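Kitchen notebook, Tultolach
October, afternoon entry
Entered by: Amrit Petrenko
Read by: Hülya Aksoy

Purpose of the entry: to record the current practice for dishes at the white counter, and to set down the points left open when the Penner instructions were last revised.

The counter is to be kept clear between the recessed opening and the dishwasher. Plates are handled by the rim and one at a time. The earlier instructions allowed stacks of up to six, and Hülya has asked that this line be struck out. I agree with the change.

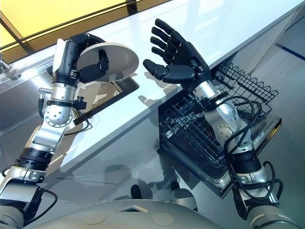
The dishwasher door is to be fully lowered before a rack is drawn out. The glossy finish on the cabinet fronts marks easily, and colleagues are asked to use the soft cloth kept in the Oma drawer. The green scouring pads belong with the baking trays and should stay there.

Water temperature remains set at 60 degrees for ordinary crockery. Justia has requested a hotter program for the serving ware. I have not altered the setting and would prefer to discuss it with Hülya first. 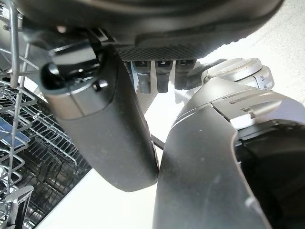 Underside of the hand, fingers and thumb.

Dusting of equipment used at the counter should be added to the weekly sheet. The sheet currently lists the taps, the racks and the door seal only. Fine dust collects in seams and slots, and a dry brush is adequate for it. Spray cleaner is not to be used for this purpose — the bottle under the counter is labelled for benchtops. 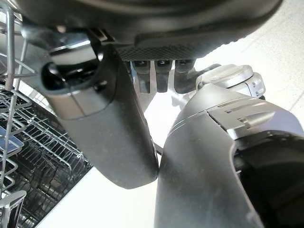
On crockery stock, the cupboard list gives 100 plates, of which almost all are plain white. Bowls are listed separately and the total has not been checked against the shelf. Hülya will do this when the new labels arrive from Penner. Chipped pieces go into the grey tub for disposal and are to be crossed off the list on the same day.

Bowls placed in the lower rack should be tilted so that water can drain from them. Plates stand upright between the tines, whether in the dishwasher or in the rack at the counter.
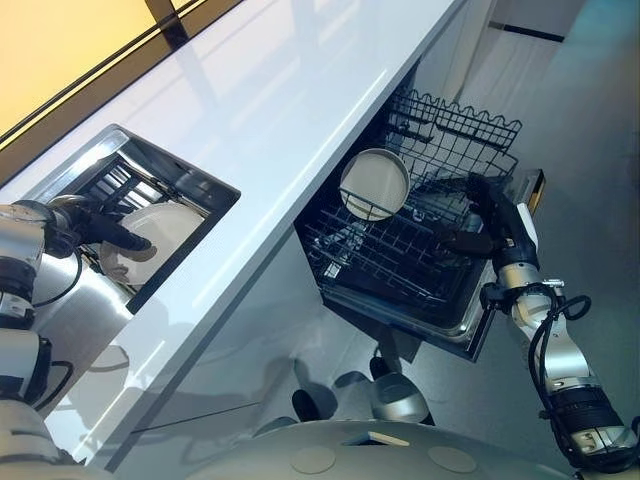
Plate upright in the rack at left; bowl at the back of the lower dishwasher rack.

Outstanding: revised wording for page 4 of the instructions, and a decision on the program for the serving ware. Hülya to initial both.

A.P.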